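How to set up a tabletop picking cell so the results can be compared

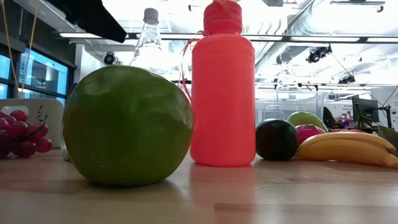

These are the working rules we use at Emthorpe for pick-and-place trials with everyday objects. They apply to any arm working over an open table. Read them through once before you power anything up.

1. Fix the object list first. Write down every item, its material and its weight. Leave out anything over 500 g unless the gripper is rated for it. Mix rigid and soft items, and include at least one that is clear or shiny, as these cause most of the failed grasps.

2. Mark the keep-out line. Tape it 138 mm outside the furthest point the tool can reach. Bags, mugs and elbows stay behind it while the arm is live.

3. Check the light. Glare on a glossy table top can hide the lower part of a glass bottle from the camera. Lower a blind or move the item, then note what you changed.

4. Tie back loose parts. Straps, loops and cables can catch on a finger or a joint. If a strap belongs to the object, leave it on and record which way it hangs.

5. Set the speed limit before the first run. Start at the reduced setting and do 3 full cycles with a hand on the stop button.

6. Log every attempt, including the bad ones. The Tarnberg sheet has a column for dropped, missed and stopped. Don't merge them. Our March set came to 1368 attempts and we still go back to the stopped ones.

7. Put the objects back by the layout card, not from memory.

If the arm, gripper or table is changed, repeat steps 2 and 5 and start a new sheet.

Last revised 9 October 2020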